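Silberunze Sasstead 2024 – lohnt sich das Sammeln?
Forum: Münzen & Edelmetalle > Anlagemünzen Silber

muenzkiste_77
Sep 5, 2024
Hallo zusammen,
gestern kam meine erste Tube von der neuen Sasstead-Serie und ich bin hin und weg! Das Motiv (der Reiher im Schilf) ist so fein geschnitten, dass man unter der Lupe einzelne Federn erkennt. Auflage laut Händler 500 Stück in der Variante mit Privy Mark, ich habe 6 davon bekommen. Sammelt hier noch jemand die Reihe? Und wie lagert ihr?

Feinunze_Uli
Glückwunsch! Die Reiher-Ausgabe ist für mich die schönste bisher, da kommt der Otter vom letzten Jahr nicht mit. Meine liegen in Kapseln von Driltex, die schließen sauber und klappern nicht.

Randschrift
Schöne Münze, ja. Aber bei dem Aufgeld? Für das Geld kriege ich deutlich mehr Silber in schlichten Barren. Privy Marks sind für mich Marketing.

muenzkiste_77
@Randschrift: Klar, nach Gramm gerechnet hast du recht. Ich kaufe die aber, weil ich sie gern anschaue – und im Juni war das Aufgeld noch höher!

Azadeh Kiani
Ich sammle seit der ersten Ausgabe und freue mich jedes Mal wie ein Kind, wenn das Päckchen kommt :) Zum Lagern: nicht mit bloßen Fingern anfassen, PVC-Hüllen meiden, und bitte keine Tauchbäder! Bei Sadeghi im Laden habe ich mal eine ganze Reihe getauchter Unzen gesehen, alle stumpf und leblos, zum Heulen.

Randschrift
Beim Tauchbad sind wir uns einig. Milchflecken gehen damit sowieso nicht weg.

Feinunze_Uli
Bei reinen Anlageunzen sehe ich das lockerer. Kurz rein, gründlich spülen, fertig. Den Schmelzpreis juckt das nicht.

Azadeh Kiani
@Feinunze_Uli: Da widerspreche ich, die Patina gehört zur Münze! Wenn überhaupt, dann destilliertes Wasser, danach mit einem weichen Tuch tupfen und niemals reiben. Ich lege mir dafür ein Handtuch unter, falls doch mal eine aus den Fingern rutscht. Und vorher den Abfluss zumachen, eine Zehntelunze ist schneller weg, als man gucken kann. 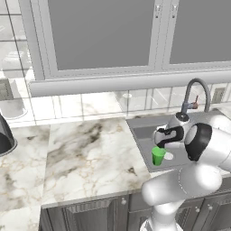 Spüle mit grünem Becher im Becken
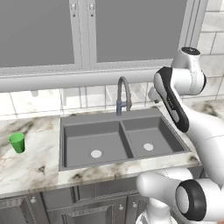

Für die Kapseln gilt dasselbe, die müssen ganz trocken sein, bevor die Münze wieder reinkommt. Ich lasse sie über Nacht offen liegen. Den Münzkoffer von Justo kann ich übrigens sehr empfehlen, die Einlagen sitzen richtig stramm.

muenzkiste_77
Super, danke euch! Dann bleibt das Tauchbad weg und der Koffer kommt auf die Wunschliste. Weiß jemand schon, welches Tier als Nächstes dran ist?

Feinunze_Uli
Gerüchteweise der Dachs. Würde ich sofort vorbestellen!

Randschrift
Einen Dachs würde ich mir sogar auch holen. Aber nur einen und ohne Privy Mark.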